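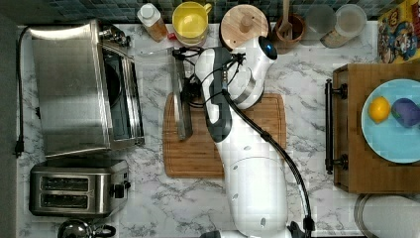

One of our customers wrote in February that she'd bought the light-brown board for bread and now it never leaves the counter, and could we please do a second one for onions. We can! The Vandano cutting board comes in 2 sizes, and the smaller one is the onion board she was asking for.

Vandano cutting board
Wood, rectangular, rounded corners
Sizes: regular, small
Care: wash by hand, stand on edge to dry, oil when it looks thirsty
Rating: 4.7 from 1,427 reviews

The rounded corners are my favorite thing about it – they're easy on your hands when you carry a pile of chopped carrots over to the pot, and they don't chip the way square ones do. It's a board you can leave out all day between the toaster and the fruit, next to a wooden bowl and a spoon or two, and it looks right at home on marble.

Both sides are flat and finished the same, so you can keep one for fruit and flip it for garlic. A new board drinks up a lot of oil, so give it 3 thin coats in the first month. We like the Suvarna board oil, sold separately, but any food-safe mineral oil is fine.

Please don't soak it or put it in the dishwasher. A small warp will often settle if you turn the board over and leave it flat overnight.

Goes with: Zinberg bread knife, Gekska counter tray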